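How to shorten a leather belt at home

Most belts that are too long can be cut down in under half an hour. The work is done at the buckle end, so the tip and the original holes stay as they were. You need a small screwdriver, a sharp craft knife, a metal ruler, a pencil and a hole punch.

First check how the buckle is fixed. Turn the belt over and look just behind the buckle. If there are screws or press studs, carry on. If the strap is stitched, you will have to unpick the thread and sew it again, and a shoe repairer will do that more neatly than most people can.

Put the belt on over the trousers you wear most and fasten it at the hole that feels right. Count how many holes you are past the middle one. Measure from the middle hole to the one you used. That is the length to take off. On my Chauvin belt it came to 58 mm.

Undo the screws and slide off the buckle and the keeper loop. Put the screws somewhere they can't roll away. The ones on a dress belt are short and replacements are hard to match.

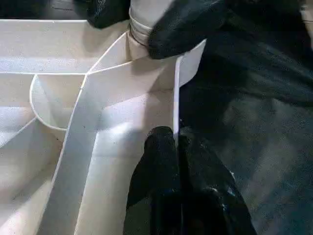 Lay the strap face down on a cutting mat. Measure in from the buckle end and draw a line square across the back. Check the measurement a second time, then cut along the ruler with several light strokes. Pressing hard tends to drag the leather and leave a crooked end.

Next, copy the old holes. Place the piece you cut off on top of the new end, line up the two ends and mark through each hole with the pencil. Punch the screw holes with a 2 mm punch. The slot for the buckle prong is made by punching a hole at each end of the mark and cutting between them.

If the strap is too thick to fold, shave a little off the back where it bends. Loïc Brunet, who taught me this on a Tuesday evening course, uses a skiving knife. Coarse sandpaper works too, only slower.

Thread the buckle on, put the keeper loop back, fold the end over and tighten the screws by hand. Try the belt on before adding a dab of glue to the threads.

Keep the offcut. It is useful for testing polish or dye.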